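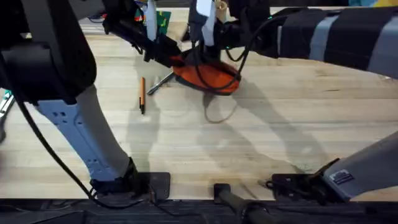 Why Wood Has Lines

Look closely at a board and you will often see pale and dark lines running along it. These lines are called the grain. They come from the way a tree grows.

A tree adds a new layer of wood under its bark each year. In spring it grows fast and the wood is light. Later in summer it grows slowly and the wood is darker - one light band and one dark band make a ring.

When a trunk is sawn lengthwise, the rings show up as long stripes or curves. Knots are places where branches once grew.

Some trees live more than 1,000 years, so they have a great many rings. The newest ring is always the one closest to the bark.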